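Lirlow Wildlife Recording > Workshop notebook > Autumn entries
Last updated: 2019-10-21

Moth logger, second box. Swapped the lamp timer on the Rirkomcombe box this morning. The old one drifted by 12 minutes over the week, so the dusk records don't line up with the temperature log. I have marked those nights as doubtful in the sheet and left the counts alone.

Valdir Portela sent his list from the Bravham hedge. He has 4 species we don't have in the app at all, so they went in as "other". We need a free-text box there before February, when the school groups start.

The picture store on the old laptop holds almost 2000 moth photos and the upload stops each time at the same file. Renamed it, tried again, same result. Will ask Opoku to look at the server end.

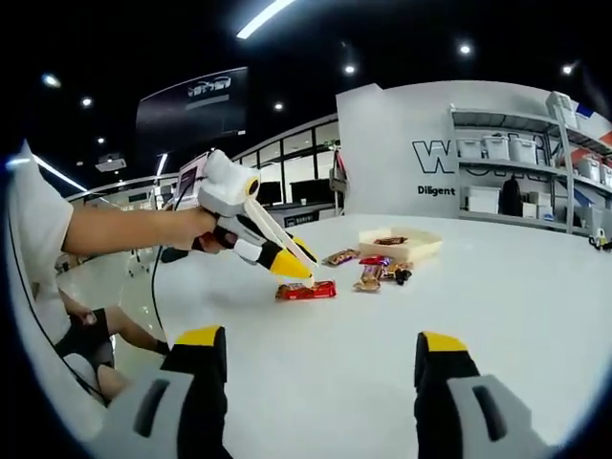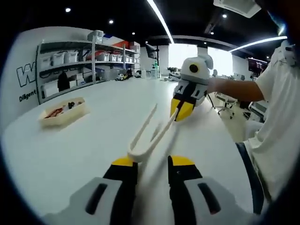
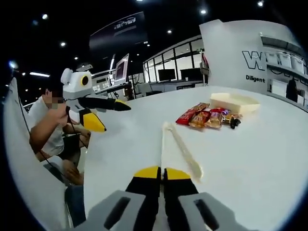
Species names are still the main trouble in the app. People type what they know, and the same moth comes in under two or three spellings, so the totals for the hedge can't be trusted yet. I'm going to try a short pick list with a colour first and a name second. Wrappers like the red one and the purple-and-red one by it in the last photo would both go under "red" for some people, and wings will be worse, so the list has to allow two colours for one record. Valdir wants pattern as well. I said we'd see how colour goes.

Other bits:
- Battery in the first box changed, old one on charge.
- Egg trays in both boxes need replacing, damp at the corners.
- Map pins for Bravham sit on the wrong side of the lane. Fix by hand for now.
- Ask Valdir which nights he ran the lamp past midnight.

Rirkomcombe box goes back out tonight if the rain holds off.

We use cookies to remember your settings. Accept | Manage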